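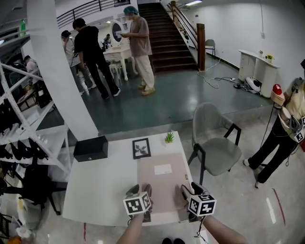

A desk with a picture frame, a lidded box and a small succulent.

Teresa Kaczorowski has studied indoor dust for 19 years, most recently at Ruratura, where she runs the sampling laboratory. Her latest survey covered 1,302 homes and ended in November.

"People ask about air filters first," she says. "I ask how often they wipe the shelf above the radiator."

Settled dust is collected on pre-weighed cloths, dried and weighed again. Kaczorowski allows 60 minutes for each cloth to reach room humidity before the second weighing. Shorter periods gave readings she describes as "too high, and not by a constant amount".

Carpeted rooms gave the widest spread of results. She attributes part of this to vacuum cleaners with worn seals, which return fine particles to the room.

Her advice for households is brief: a damp cloth, worked from the highest surface down, with the floor left until last. "A dry duster moves the material," she says. "You then weigh it somewhere else."

The next survey will include offices.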